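Looking After Handheld Consoles and Game Cartridges at Home

Most faults people blame on an old handheld come down to dust, dirty contacts or a tired battery. You can deal with all of them at the kitchen table with things you already have.

Cleaning cartridge contacts

Put a little isopropyl alcohol on a cotton bud and wipe along the gold contacts, then turn the bud over and use the dry end. Leave the cartridge out for 2 minutes before it goes back in the slot. Don't blow on it. Breath is damp and the contacts will dull over time.

If a game still isn't read, push it in and take it out a few times with the power off. Ľubica Hudec, who wrote in from Clurcombe, had given up on a farming game with 666 hours on the clock, and it loaded after the second wipe.

Buttons and sticks

Sticky buttons are usually sugar. Switch off, dampen a cloth with warm water, wring it well and work round the edge of each button with a fingernail behind the cloth. For the gap under a thumbstick use a soft toothbrush and hold the console face down so the crumbs fall out. 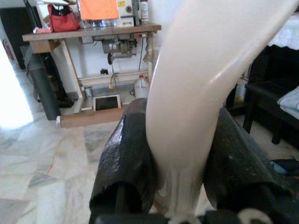 Compressed air is all right in short bursts, with the can kept upright. A vacuum cleaner is a poor choice, as it can lift loose button covers and you won't see them again.

Screens

Use a dry glasses cloth first. If there are greasy marks left, breathe on the cloth and go over them lightly. Kitchen spray and window cleaner can spoil the coating. When fitting a screen protector, do it in the bathroom after somebody has had a shower, once the steam has settled, because there is less dust in the air.

Storing a console you aren't using

Charge the battery to around 50 per cent and switch the console fully off, not to sleep. Keep it in a drawer away from radiators and top it up every few months. If the back of the case has started to bulge, stop charging it and take it to a repair shop.

Loose cartridges do well in a fishing tackle box. Matěj Holub keeps his in a sewing tin with a strip of felt along the bottom, and writes the child's name on the back of each one in pencil.

Back up your saves before you send anything away for repair. Shops often reset the memory.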